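Lastik举行双臂操作系统开放日 展示柔性布料环境下的管件抓取流程

Punham,2023年1月21日——工业自动化软件企业Lastik在其位于Punham的测试中心举行技术开放日,向管件加工、仓储分拣和设备维修领域的客户演示Vonum双臂操作系统的当前版本。演示内容包括仿真环境中的抓取策略验证、实体工作站上的同类任务执行,以及两者之间的参数对照方法。

本次开放日面向已签署评估协议的企业,到场人员共90人,分批进入测试区。每批参观由讲解、现场运行和数据回放组成,单批时长35分钟。Lastik未在活动中发布新硬件,所有演示均使用现有工作站配置。

Vonum是一套面向双臂平行夹爪工作站的操作软件,由任务编排、运动规划、仿真验证和日志分析四个模块构成。系统不绑定特定品牌的机械臂,通过统一的控制接口接收关节状态、夹爪开度和腕部相机数据。用户在任务编排模块中定义工件类别、起始区域和目标区域,运动规划模块据此生成左右臂的候选轨迹,并在下发前完成臂间干涉检查。

开放日选取的主要任务是从柔性衬垫上抓取小型管件。该任务来自管件成品的检验环节:工件在转运时通常放置于布料或软质垫层之上,以减少密封面划伤。对人工操作而言,这一步骤没有特殊难度;对自动化设备而言,垫层会随夹爪接触发生变形,工件姿态也会相应改变,按固定坐标抓取的方法在这种条件下重复性较差。

“刚性台面上的抓取,多数集成商已经有成熟做法。客户向我们反馈的问题集中在软垫层上。”Lastik应用工程负责人Tane Rutherford在技术讲解中表示,“布料起皱以后,指尖可能先碰到布,再碰到工件。如果控制器把第一次接触当作抓取完成,后面的动作就全部错位。”

Rutherford介绍,当前版本将接触判断拆分为两个阶段。第一阶段依据夹爪电流变化和腕部图像判断是否发生接触,第二阶段依据夹爪闭合后的残余开度判断夹持对象。残余开度低于工件最小截面尺寸时,系统判定夹持对象仅为布料,夹爪张开并后退,重新规划接近方向。残余开度处于工件截面范围内时,系统执行小幅提升,再次读取图像,确认工件与垫层分离后进入转移动作。

在双臂配合方面,系统提供两种工作模式。第一种为单侧抓取模式,由距离工件较近的一侧夹爪完成夹持,另一侧夹爪保持张开并停留在安全位置。第二种为辅助整理模式,由一侧夹爪压住或牵引布料,降低工件附近的褶皱高度,另一侧夹爪随后接近工件。模式选择由规划模块自动完成,操作员也可以在任务文件中强制指定。

现场运行环节中,参观人员可以在操作台上查看规划模块给出的候选轨迹及其评分。评分由可达性、臂间最小距离、预计接触角度和执行时间加权得出,权重向用户开放。部分参观人员要求提高臂间最小距离的权重,工程人员当场修改了任务文件并重新运行,修改前后的轨迹均已写入日志,供相关企业会后调阅。

活动同时介绍了Vonum的仿真验证流程。Lastik在本版本的内部验证中共运行1,838次仿真任务,覆盖33种垫层初始形态。每种形态由随机下落和随机牵引生成,并保存为可重复加载的初始状态。工件模型包括直通、弯头和多接口阀体等类别,质量和表面摩擦系数在设定区间内随机取值。

布料采用质点与弹簧组成的网格模型,网格密度可按任务调整。提高密度能够改善褶皱细节,但会延长单次仿真的计算时间。Lastik的做法是在策略筛选阶段使用较粗网格,在提交实体工作站之前使用较细网格复核。两个阶段使用同一套初始状态,便于定位由网格精度引起的结果差异。

仿真中的腕部相机位置和视角按照实体工作站标定结果设置。渲染画面与关节数据、夹爪开度按同一时间戳记录,每次任务结束后生成独立的日志包。日志分析模块支持按失败类别检索,现有类别包括误夹布料、工件滑脱、工件翻转、双臂让位超时和目标区放置偏差。 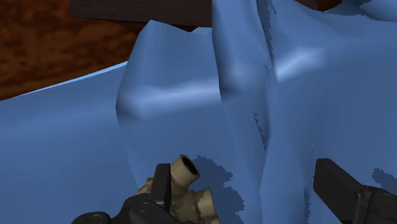 针对误夹布料这一类别,工程人员在数据回放环节说明了排查步骤。首先核对残余开度曲线,确认夹爪闭合过程中是否出现平台段;其次核对腕部图像,检查指尖附近的布料是否遮挡工件轮廓;最后核对规划模块给出的接近角度。若三项数据均在正常区间内,则将该次任务的初始状态导出,在较细网格下重新运行。

Lastik在讲解中列出了仿真环境的已知限制。布料与工件之间的接触面在渲染时可能出现局部穿插,布料纹理会显示在工件表面;阴影边缘在较低采样设置下存在颗粒。上述现象会影响图像识别模块的输入,因此仿真图像得到的识别结果不能直接作为实体工作站的验收依据。实体验收须使用现场采集的图像,并按照评估协议规定的次数独立执行。

另一项限制涉及布料参数。仿真所用的弯曲刚度和阻尼来自样布测试,样布与客户现场垫层的差异需要在部署前重新测定。Lastik为此提供一份测定规程,内容包括样布裁切尺寸、悬垂测量方法和摩擦系数测量方法。测定结果以参数文件形式导入系统,无需修改任务逻辑。

系统集成商Cartwright参与了本次开放日的实体工作站演示,负责工作站安装、安全围栏和急停回路。该公司在现场说明了部署前的检查项目,包括夹爪指面磨损、腕部相机固定件松动情况、双臂基座相对位置以及网络时延。相对位置经过调整的工作站须重新标定,标定完成前系统不开放自动运行权限。

提问环节中,多家企业询问了更换夹爪指尖后的适配流程。Rutherford答复,指尖外形属于工具模型的一部分,更换后须更新碰撞模型和残余开度基准值;指尖宽度增加时,还应重新检查双臂在工件附近的最小间距。“更新模型本身用时不长,容易遗漏的是开度基准值。基准值沿用旧数据,第二阶段判断就会出错。”

关于深色或反光工件的识别,Lastik表示当前版本的评估范围未包含反光表面,相关企业可提交样件,由测试中心单独安排评估。关于多层叠放工件,现有规划模块仅处理单层散放状态,叠放任务不在本次评估协议之内。

Vonum当前版本即日起向评估协议企业提供。安装包包含任务编排、运动规划、仿真验证和日志分析模块,以及开放日所用管件抓取任务的完整任务文件。实体工作站的评估时段由Lastik与Cartwright共同安排,企业需提前提交工件图纸、垫层样布和夹爪型号。

Lastik计划于6月在Punham测试中心举行下一次技术开放日,演示内容为布料整理与工件抓取的连续执行。报名企业应在申请表中注明所用工作站类型和拟评估的工件类别。

关于Lastik
Lastik从事工业机器人操作软件的开发与测试,主要产品为Vonum双臂操作系统,用户涉及管件加工、仓储分拣和设备维修等行业。公司测试中心设于Punham,提供仿真验证、实体评估和操作员培训服务。

关于Cartwright
Cartwright为机器人工作站系统集成商,业务包括工作站设计、安全回路施工、现场标定和运行维护。

媒体及技术评估联系
Lastik应用工程部,Punham测试中心
联系人:Tane Rutherford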